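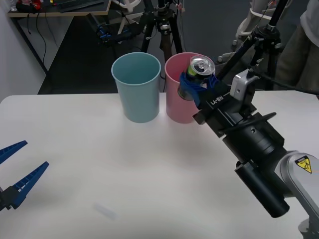

Reading time: 3 minutes

How a robot hand picks up a can
by Ada Greco

A robot hand is usually called a gripper. The simplest kind has two fingers and no thumb, and it can only do two things: open and close. In the shared workshop at Curkthorpe we are building a sorting job for grippers like this, called Skasum. The job is to lift a drinks can off a table and let it go inside a container.

You can do that without thinking. A robot needs each part of it written down.

What the fingers are for

An empty drinks can has a very thin wall. If two hard metal fingers close on it, they touch it in two small places and the wall dents. Soft fingers bend a little and touch more of the can, so the push is spread out. The blue fingers on our build are ribbed, with gaps between the ribs. When something presses on the middle of a ribbed finger, the gaps let it change shape and the tip tends to curl inwards.

We started with a plain flat finger made by a member called Burnham. It held boxes well and dropped cans. The ribbed shape was version 3.

Where the camera goes

Put one hand flat over a cup and try to look at it from above. Your hand is in the way. A robot with one camera has the same problem, so many builds use more than one. A camera at the side sees the arms and the table together. A camera on the wrist moves with the gripper and sees whatever the fingers are pointing at.
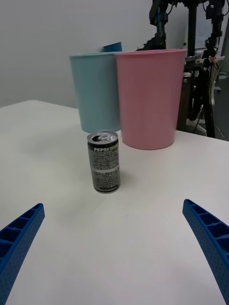 The computer has to work out where the can is from pictures like these. A picture is flat, so a small can close by and a large can far away may look the same size. Two views from different places help to settle the question. If both views agree, the arm can move.

The order of the moves

1. Open the fingers wide.
2. Move until the can is between them.
3. Close slowly and stop when the push is strong enough.
4. Lift straight up.
5. Move over the container, higher than the rim.
6. Lower a little and open.

Step 3 is the hard one. The motor reports how hard it is working as a number from 0 to 1000. Burnham tried many settings and we now use around 25 for an empty can. A full can needs more - it is heavier and slides out of a weak grip.

Try it at home

You need two wooden rulers, an empty paper cup and a partner. Hold one ruler in each hand and lift the cup between them. Then wrap a strip of kitchen sponge round the end of each ruler and lift it again. Ask your partner to watch the sides of the cup both times and tell you how far they bend.

For a harder version, shut your eyes and let your partner give the orders: left, right, lower, close. Our youngest group, called Kong, needed 11 orders for one cup. Write down how many you need, then swap places.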